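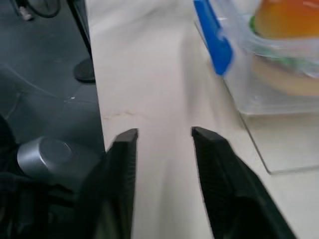

Iltholm Household Storage Survey, data card

The Iltholm Household Storage Survey records how residents keep small items at home, and for how long. It was carried out by Planent for the Iltholm district and covers 200 households and 3000 entries. Each entry gives the room, the type of container and the kind of contents. A translucent plastic container with colourful contents, kept on a pale tabletop, would be entered under code 13 — open living areas, see-through boxes.

Files
entries.csv — one row per container
households.csv — one row per household
codes.txt — the 40 container and room codes

Known limits
Sheds and garages were left out. Households in Daneshvar joined in April and answered a shorter form, so the column for length of storage is blank in their rows.

Access
The files may be used for study and teaching, with credit to Planent. Corrections should be sent to Olumide Ogundipe, records office. Last revised 23rd October.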